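Torch relay coming through Darkoscombe in May - anyone signing up?

shahnaz_g
Applications for the Raston Games torch relay close at the end of the month. Darkoscombe gets one leg, 84 runners. I put my name in last night.

kuroda_kenta
84 runners for a town this size? Last time they promised us a "community leg" and half the spots went to sponsors. I'll believe it when I see the list.

shahnaz_g
Last time was a different organizer, Kenta.

kuroda_kenta
Different organizer, same sponsor. Pluko gets its name on the shirts again. Go check.

pacheco_s
The route bothers me more. It skips the track and goes down Kudo Street, past the car lots. Who is going to stand there at 7 a.m. to watch a torch?

I won't be. Still in bed at that hour, thanks.

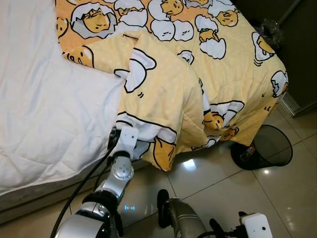
Re: Torch relay - who pays for the road closures?

chie.chiba
Does anyone have a real number on this? The flyer says "no cost to residents" and I don't buy it. Police overtime comes from somewhere.

pacheco_s
Two hours of closures, according to the flyer. Call it four.

ebihara_c
I ran a leg 11 years ago and it was a good morning. Kids came out, the school band played. You all complain when we get left off the map too.

chie.chiba
Glad you enjoyed it. I'm still asking who pays.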